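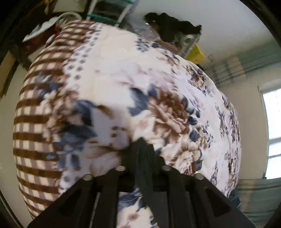

Re the housekeeping gripers at Sindthorpe. Kieran asked what changes for the room staff. Hours stay same till November, bed making goes last. Big floral comforters like this one, gingham down the side, still two people imo. 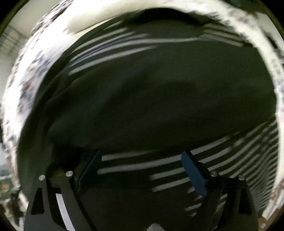

Balakrishnan Chacko wrote:
> 376 beds a week and who signs off teh bad ones?
> Not us on the old rate surely.

Agree. Raising it Wednesday. 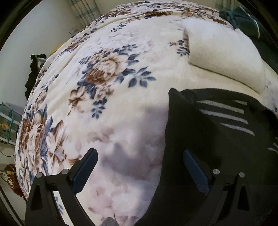
Floral blanket, cream pillow, gripper in front

Ghassan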